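# Household Chore Robots

A **household chore robot** is a machine meant to take over some of the everyday work of a home: clearing a counter, loading a dishwasher, folding towels, putting the groceries away. People have been promised one for a very long time, and the short answer to the question most visitors bring to this page (can I have one yet?) is that a machine can now do a fair number of small pieces of housework, under kind conditions, and hardly any whole chores from beginning to end.

## Single-task machines

The robots that have truly settled into ordinary homes do one job on one kind of surface. Floor vacuums and lawn mowers are the familiar ones, and they succeed partly by never having to pick anything up. A sock on the rug is still a sock on the rug when they have finished, and somebody has to come along and deal with it.

## Arms and counters

Putting things away is a much harder business. An arm has to find the object, decide where to take hold of it, close its fingers firmly enough to keep it and gently enough not to bruise it, and then carry it over whatever else is standing about, which in a kitchen can be nearly anything. A good deal of this work is done in simulation, where a spilled bottle costs nothing and the same counter can be tried over and over. The Tadcombe kitchen exercises, a set of simulated tidying tasks, put an arm on a pedestal beside a marble counter and ask it to handle fruit among ordinary clutter.

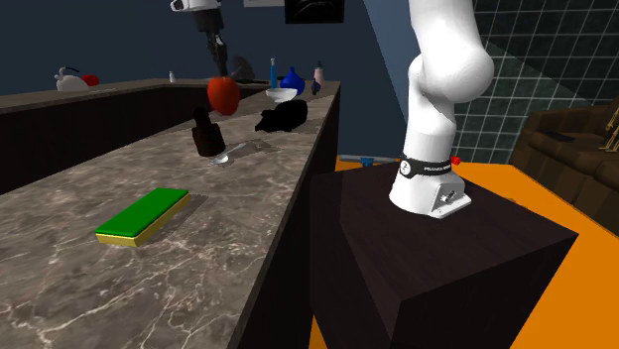

Ozan Canpolat has objected that moving one apple is a long way from tidying a kitchen, and that a chore should only count as done when a person can walk in afterward and find nothing left to do. By that stricter measure, he argues, most published results describe a helpful moment in a chore, and the word "chore" ought to be used a little more sparingly.

The Tadcombe authors have taken the point in good part, and their later reports give two scores, one for single moves and one for the full job. In the trials of July 2018, the arm completed 189 single moves but only 47 full clear-ups, and most of the trouble came late in a run, when one small mistake had been left sitting there for the next step to trip over.

## What makes it difficult

Rigid, well-shaped things like fruit are friendly to a gripper. Clear glass is a good deal less so, as many depth cameras see straight through it, and a sponge squashes, which changes the very shape the machine was counting on. Then there is the matter of where everything belongs. Every family has its own idea of that, and a machine has to be told or has to learn it by watching.
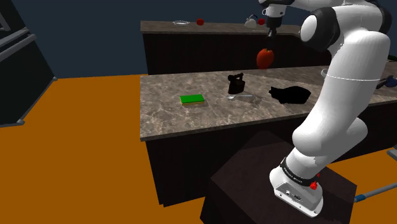 *Tadcombe kitchen exercise: the arm with a red fruit below its gripper, and a sponge and clothes iron on the counter.*

## On the shop floor

Workshops and packing rooms are further along, mostly for the plain reason that a workplace can be arranged to suit the machine. At Irkley, a packing firm, bins sit in fixed positions and the parts arrive facing the same way, and an arm there can work a 10-hour shift with a person stopping by to refill the trays. The Prosser line, which handles mixed returns, still keeps people at the sorting table. Sorting returns is really very much like housework, with its odd shapes and its surprises.

## See also

- Flindell towel-folding trials
- Dishwasher loading (robotics)
- Robotic vacuum cleaner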